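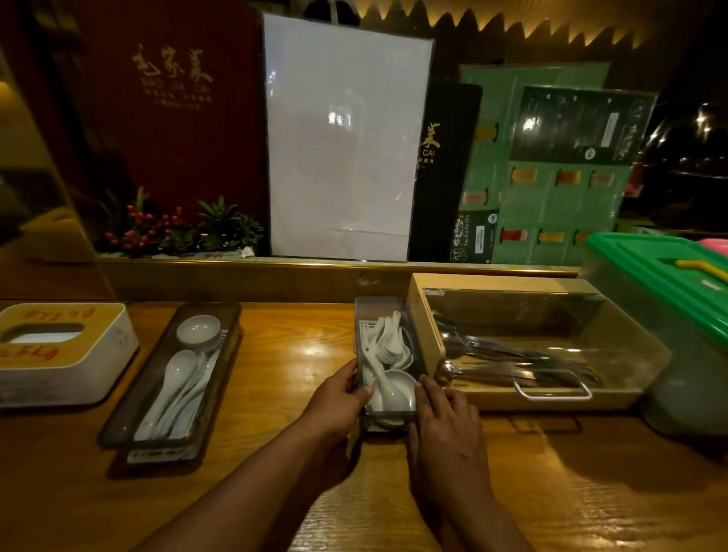 Open counter morning at Jugah, Grarkow

Got there ten minutes late, bus. Nobody minded. Jugah is the restaurant on the second floor above the shoe repair place, you go up past the bank machine and the stairs turn twice. 70 seats, closed until five on the day, lights on anyway. The idea of the open morning: people who eat there (or who run a small place themselves, a few of us) get to see the service side before the room fills up. No cooking demo. I had hoped for a cooking demo. But the service side turned out to be the part I took four pages of notes on, so fine.

Negin Azimi runs the floor. Fast talker, kept moving, I missed some of it. She gave us tea and then straight to the counter.

The counter

Warm brown wood, a raised ledge along the back, menus standing up on the ledge. The tall dark red one has MAO JIA CAI on it in gold, characters above. That's the Hunan home cooking, and it's what I always order from without reading. Black menu, green menu, a booklet with little food pictures in red and yellow. Negin says people pick up the booklet first and then order off the red one anyway.

Everything a guest could ask for in the middle of a meal lives on this counter or right under it. Spoons, sauce dishes, tissues, serving things. Staff come up, grab, go. If it takes two trips it's in the wrong place, she said that a few times.

She sets it up the same way every day, left to right:

Tissues on the left. White boxes with an oval slot in the top, red lettering. They get carried to tables and come back, so they stay at the open end.

Soup spoons in the middle. White ceramic, in long narrow trays, more than one tray. Sauce dishes in with them, small round white ones.

Metal on the right. Wooden box with a clear lid, so you can see what you're reaching for without opening it.

Storage boxes past that, the kind with snap latches and colored lids.

I asked why sauce dishes go in with the spoons. Somebody asks for chili, you bring a dish, and the next thing they want is a spoon for it. OK. I have been keeping mine in a cupboard on the other side of the room for six years.

The spoons

Long talk about spoons. I'll keep it short.

Soup spoons can stand up in a tray with bowls to the back, or lie down lengthwise in a row. Jugah does both. Standing is quick to grab, you take the handle and never touch the bowl part. Lying down is quieter and they chip less. She started with everything standing and lost too many to chips in the first year, so now it's a bit of each, lying for the reserve and standing for the ones in play. Whoever is on the counter can switch them round if they want, there's no rule written down.

Chips: run a thumb around the edge of the bowl. Any roughness, out. She does this while she's talking to you and doesn't look down.

The flat bottom on a ceramic soup spoon is what lets it sit on the table without tipping. I knew that. What I didn't know, they don't all nest. She buys from Hinero, the wholesaler out by the ring road, and the shape changed slightly between two orders, item 2216 both times. Old ones and new ones don't stack together. She keeps them in seperate trays now and is waiting for the old ones to break. Her words.

A woman from a noodle place asked about melamine. Short silence. Melamine is fine for outdoors, Negin said, and that was the end of melamine.

Then we got to try. Two at a time at the counter, sort a tray, hand it on. Harder than it looks to get them all lying one way, they slide. Push them from the side with flat fingers and they line up by themselves. Pick them up one by one and you're there all day. I got told off (nicely) for holding one by the bowl. 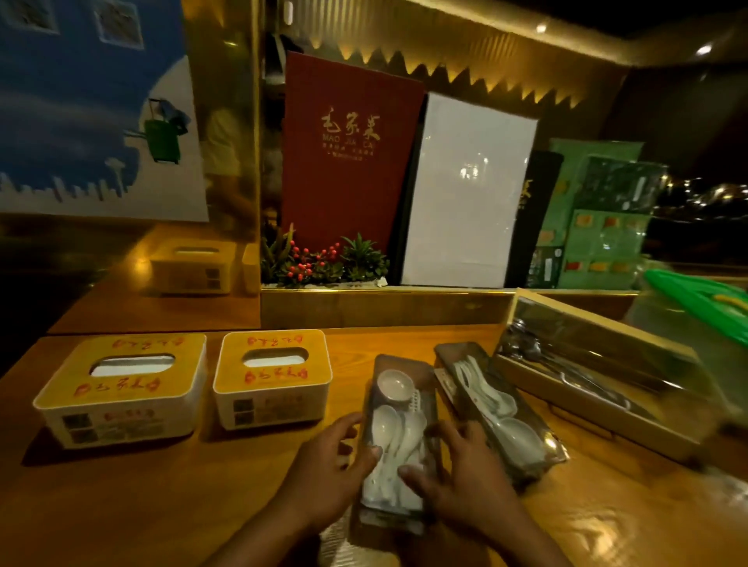
Menus, mirrors and the rest of the ledge

The back ledge is for looking at, the counter is for using. Nothing that gets handled in a rush goes on the ledge. Menus only.

There's a mirrored gold-colored panel behind, on the left. It makes the place look wider and it shows you who's coming up while your head is down in a tray. It also picks up part of a poster with a blue sky and a green suitcase on it. I spent a good while thinking that poster was a window.

She wipes the menus after lunch and after close. Glossy ones show fingers, and the white one catches every light in the room. She'd go matte if she was ordering again. The order was put in back in October by her business partner and she only saw it when the box came, there was a bit of a tone about that.

Tissues, quickly: one box to a table, plus spares at the counter. If a box comes back light it gets swapped straight away. She won't send out one with two sheets left in it.

Serving cutlery

The wooden box with the clear lid. Stainless in there, handles all pointing one way. Good box, I want one. She got it at a closing sale so no help on where. What she likes about it is the lid, dust off and you can still see in. What she doesn't like is the weight, it's a two-hand job to move and whoever is wiping the counter goes around it. She showed us the line where people stop wiping. Fair enough, mine would be worse.

Questions people asked, no order:

How long does the counter take to set? Twenty minutes if the trays came back clean and full. Longer on Sundays.

Do spoons go missing? Yes. Takeout bags, mostly. She orders extra.

Do you dry by hand? Ceramic no, rack. Metal yes, it spots.

Do the kids help? One of the guests had brought hers and the kid was already re-doing a tray, better than me.

Then a break, more tea, sesame things on a plate. I had to leave for forty minutes to move my sister's car, which is a different story, and came back for the last part. Ningsih Sopacua stayed the whole way through and gave me her notes for the gap. Thanks Ningsih. Her handwriting is terrible so if the bit about labels makes no sense that's why: small labels on the trays and lids, date it goes in the tray, initials if you care, peel the old one off COMPLETELY before the new one goes on. Underlined three times.
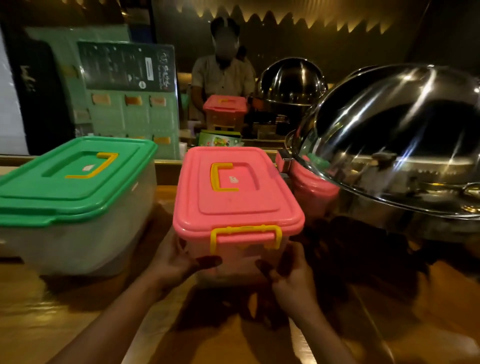 Grarkow, 31 December 2019

Typing the rest up at the kitchen table before people come over for tonight, so quick.

Last part of the morning was boxes and lids. Sounds dull, was my favorite. The storage boxes are see-through-ish plastic with bright lids, a pink one and a bigger green one, yellow handle folded flat on top of each. Color is the whole system. Nobody reads a label at seven in the evening but everyone can hear "bring the pink". Negin's sister place, Besorus, across the river, went all one color and they open three boxes to find anything. She enjoyed telling us that.

Things I wrote down:

Latches last. Lid on, press down in the middle, then latches. If you go latches first on one side the other side never sits right and you end up fighting it.

Handle down flat before you slide it in under anything.

Carry from underneath or by both sides. The handle is for short hops. She had one let go on the stairs, full, and described the noise.

Leave a finger gap between boxes so you can get a hand in.

Don't stack on the wood when the box has just been rinsed, you get a ring. I have rings.

The chafing dish sits at the end of the counter, big domed lid, polished like a mirror. For parties only. Every fingerprint shows, so it's the last thing wiped before guests come up. Soft dry cloth, go with the curve, no spray. Lift the lid by the handle all the way back, don't stop halfway. And keep the storage boxes off to the side of it once it's hot, plastic and that dish don't mix. It was not in use for our morning.

I asked what one costs and wished I hadn't.

We finished a bit before noon. No goody bag but Negin let us each take home a sauce dish, plain white. Mine's got the spare keys in it already.

If you want to go: they're doing it again in spring, ask at the counter, they don't put it online. It's free, small group, wear shoes you can stand in. Go if you run anywhere that serves soup. Go if you just like the place, too, you get a good look at the menus without a waiter standing over you. Bring a pen, I had to borrow one and I think I still have it.

Stuff I'm doing at mine this week: sauce dishes move next to the spoons. Old labels off. Two lid colors, need to see what Hinero has in stock when they re-open. Thumb test on every spoon, did eleven tonight and threw out four, stopped there.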